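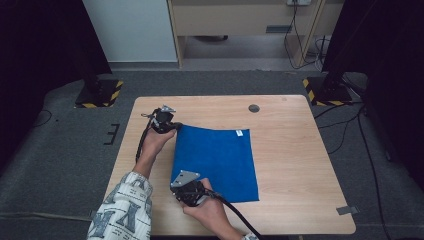

Surely the vinegar does nothing for the color and we are only pickling the towels, was the remark left in pencil under my last entry, and I have been turning it over ever since. I think it is mostly right! I learned the vinegar soak from my aunt, who swore by it for every red and blue thing in the house, and I never once ran a wash without it to compare. So I have started doing that, with plain tap water in the second tub and everything else kept the same.

Wash notes, 17 September 2023

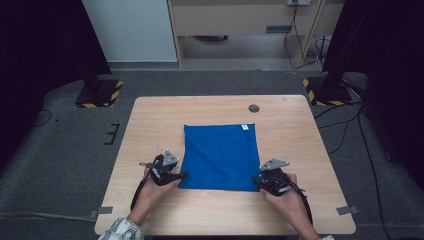 Subbarao Arumugam
Wash bench, Curthorpe

Back to the soak. Two tubs, same load, same Fakir powder (the old box, the new one smells of lemons and I don't trust it yet). After five washes I laid the vinegar pieces and the plain pieces side by side by the window and could not sort them, and when I mixed them up and tried again I did worse than guessing. The rinse water was no help either. Both jars came out the same weak tea sort of gray, and I have kept them on the sill with tape on the lids, so please don't pour them out.

What did make a difference was the spin. We had the Unorov set at 4000 for ages, but that is the number on the dial and I have never believed it, as the drum would be in the next county. Whatever it really is, turning it down left the hems much flatter, and the drying only ran over by a little. Pulling the corners square while the cloth is still damp helps too, more than ironing later.

Fabric softener I would leave out altogether on anything meant to soak up water. The Vullisik sheets made a lovely soft pile and then the drops just sat there on top, looking at me.

Still to do: the same again with hard water, and a longer run, maybe around 100 washes if the machine holds out until November. Whoever wrote in the margin, do come and look at the pieces, and bring your pencil. Also we are nearly out of tape, and the big scale reads heavy again, tare it twice.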